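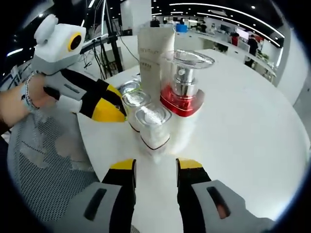
Issue #5 – page 9 of 11

Kakolthorpe parish, church sound + Mass stream
Status: open, waiting on supplier
Opened: Apr 26, 2018
Priority: high (was normal)

Problem as reported
Sound goes on the stream partway through Mass. Picture stays up. In church the speakers are fine, so whoever is at the altar has no idea. People at home ring the parish office after and say they got the readings and then silence. Missed the whole homily again at the 11 o'clock. The 9 o'clock was ok.

Kit
Vindano desk in the sacristy cupboard, radio mics (lectern, altar, celebrant's clip-on), feed out to the streaming box. Stream page is on Bidis. Desk and cabling put in by Nedeljković last October, still under their cover I think. Need to check the paperwork.

Tried so far

Restarted streaming box. Sound came back, went again next Mass at nearly the same point.

Swapped the lead between desk and box for the spare from the choir loft. No change. Put the old one back.

Fresh batteries in the clip-on. No change, and it wouldn't explain the lectern going as well.

Checked the Bidis page settings. Audio set to 100, not muted. Logged out, logged in. Same.

Asked the organist if anything gets switched on or off before the homily. Organ blower goes off after the Alleluia. Other than that no.

Update
Sat through the 11 with headphones on the desk. Desk output fine all the way through, meters moving, homily clear as anything. Stream silent from just after the Gospel. So it is after the desk. Lead or box or Bidis.

Bidis support replied. They say the sound stopped arriving at their end and they were still getting picture, so not them. Fair enough, sent them the times anyway.

Update
Possible cause – the streaming box has a setting called auto level. Looks like it listens for a quiet spell and then shuts the input to save noise. We have a long silence after the Gospel procession now, new this Easter, before father starts. That would fit. The 9 has no procession and hardly any silence, which would fit too.

Turned auto level off. Ran a test in the empty church with the lectern mic, read a psalm, left it silent 5 minutes, read another. Sound held on the stream. Good.

Update
Not fixed. Weekday Mass fine, funeral fine, then lost it again at the 11. Went to the box straight after and auto level was back ON. Noone has the password but the office. Either it resets when the power goes off at the wall or it picks up old settings from the desk.

The wall socket is on the same switch as the sacristy lights. Whoever locks up turns it all off. Have put tape over the switch and a note. Please do not remove the tape. Someone removed the tape. New tape.

Asked Nedeljković
1. How do we save the settings so they survive a power cut?
2. Can the box go on its own socket, and is that covered or do we pay?
3. Is there a newer version of the software for it and is it safe to put on before the confirmations? Bishop is coming and families abroad will be watching, can't have it drop out then.

Their reply: will look, asked for the serial number off the underneath. Cupboard is very tight, will have to lift the desk out. Doing that after evening prayer when the mics arent needed.

For now
Whoever sets up for the 11 – open the box settings, page 2, auto level OFF, press save, then check the stream with headphones before the first hymn. Don't go by the desk meters, they look fine either way. If the sound goes, restart the box during the Creed. Takes under a minute, people at home lose the picture for a bit but get the rest of Mass.

Serial number sent. Waiting.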